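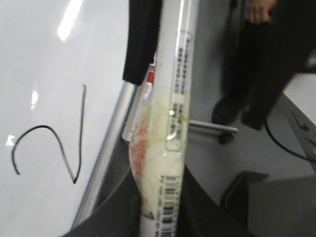 Arm safety check before powered runs, shared workshop, bench side
Checked by Margus Toom, 25 May 2022
Posted in Build Log | 7 comments | 85 shares

Justinas asked me to write this up properly so that it can go on the wall beside the switch, and I've taken the chance to add my comments from the last walk-through, since a row of check marks never told me much when I was the new person. If you're only here to run the arm for ten minutes, please read it all anyway. It takes less time than finding the right hex key.

1. Emergency stop reachable from where you stand
OK. The button is on a long lead and can be moved, so put it where your free hand goes naturally. I like it at hip height. Press it once before the first motion and make sure the arm holds its position with the brake on.

2. Stop button resets only by twisting
OK, a little stiff. I put a drop of oil on it and will look again.

3. Base bolts
OK after tightening. The back left one had worked itself a quarter turn loose, which is the same one I found in October. I've marked all the heads with a line of paint pen now, so you can check them at a glance. If a line doesn't meet, stop and tell me or Justinas Vasiliauskas.

4. Cables clear of the arm's reach and of people's feet
NEEDS WORK. A thin cable laid across a gray floor is very hard to see when you're looking at the gripper, and I say that as someone who has caught a toe on one. Run it around the back and tape it down every couple of feet. The proper cover strip from Drerkia is on order.

5. Gripper fingers
OK. Both tips are firmly seated, no cracks at the screw holes. Wipe them with a dry cloth between jobs, especially after anything in plastic wrap, because shiny film slides on a dusty fingertip and you end up raising the force to make up for it. Please don't raise the force!

6. Grip force for soft packaged things
OK at setting 2. Wrapped food is what we've mostly been practicing with, and it's a good honest test: a long soft package shows you right away if you're squeezing too hard. Hold it near the top and go slowly. Anything that bursts goes in the trash, and the fingers get washed before the next person's turn.

7. Wrist camera mount and lens
OK. Mount screws snug, lens wiped. Check the live view for glare off the whiteboard before you start, and tilt the lamp if the bright patches land where you need to see. Justinas spent a whole evening hunting for a fault in the Mumo script when all he needed to do was turn a lamp.

8. Whiteboard and loose items
NEEDS WORK. Markers should be capped and put away from the working area before power goes on. A marker rolls, and it's so easy to reach in for it without thinking. I've done it. Write run numbers on the board by hand if you like, only do it while the arm is stopped.

9. People standing nearby
OK with a reminder. Visitors are very welcome, and I love it when somebody wanders over to ask what we're up to, but they stay outside the full reach of the arm while it's moving. Closed shoes for everybody. Chairs and stands get pushed back too.

10. Speed limit in software
OK. The Kandov controller was set to the slow profile when I checked. If you change it for a test, change it back and write your name in the log.

11. Log entry
OK. The last entry before mine was run 289, signed and with the stop test noted. Thank you, whoever writes so neatly.

Result: fine for slow runs once items 4 and 8 are taken care of. No fast profile until the cover strip is down.

Comments

Justinas Vasiliauskas: Markers now live in the drawer under the vise. I'd also add the power brick to item 4, it gets warm if you bury it under the cable slack.

Margus Toom: Good point, adding it. Leave a hand's width around the brick, please.

Recent posts
Cleaning up the Jankauskaitė bench
Printing new fingertips, second try
Mumo script: where the settings live
Who has the torque wrench?

Get new build notes by email. Enter your address to subscribe.
This site uses cookies to remember your preferences. Accept | Manage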